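28/06/2025 - meeting room glazing, internal blinds

Job: privacy and glare complaints from the meeting room on the Kenesstead floor. Two glazed panels with a post between them, horizontal slat blinds on the room side of both. Refer to them as panel A (left of post, seen from the corridor) and panel B (right of post).

Checked before touching anything:

- Tilt control on A turns freely in both directions, no slipping at the gearbox.
- Tilt control on B stiff for the last half turn. Did not force it.
- Headrail brackets firm on both.
- Lift cords run through, no fraying at the locks.

Cleaned slats on both panels with a damp microfibre cloth, top down, slats closed one way and then the other. Glass done on the corridor side only. Room side to wait until the table is moved back.

Measured slat spacing on the ladder cord of panel A at 10 points. The top of the blind reads wider than the bottom. Some of that is slats stacked on the bottom rail, as the drop was set too long for the opening and the rail is sitting on the sill. Shortening the drop should even it out. Installed drop is 1303 mm by tape. Sandhu's sheet has a different figure for this opening and I have not found out which blind it was written for.

Sightline test from the corridor, standing height, at whatever tilt the room users had left it. Talha had people in there at the time and was happy to carry on.

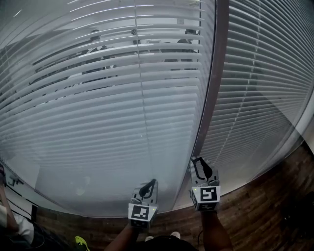 Heads can be picked out through the upper slats of A, and a patch of the far wall as well. Slats on B are at tighter, more regular spacing. For privacy A needs to close further at head height, and tilt alone may not do it until the drop is fixed.

Humaira Awan asked whether film on the lower glass would be cheaper than resetting the blinds, and pointed out that the complaint in October was about glare on the screen, with privacy only added later. Fair point. Film would do nothing for the upper part, so I would still reset A first and then price film from Estulell if the colour can be matched.

To do:

- Shorten drop on A, refit bottom rail plugs.
- Strip and grease gearbox on B.
- Repeat spacing at the same 10 points.
- Ask Gareth for the original Mostus order, item 224.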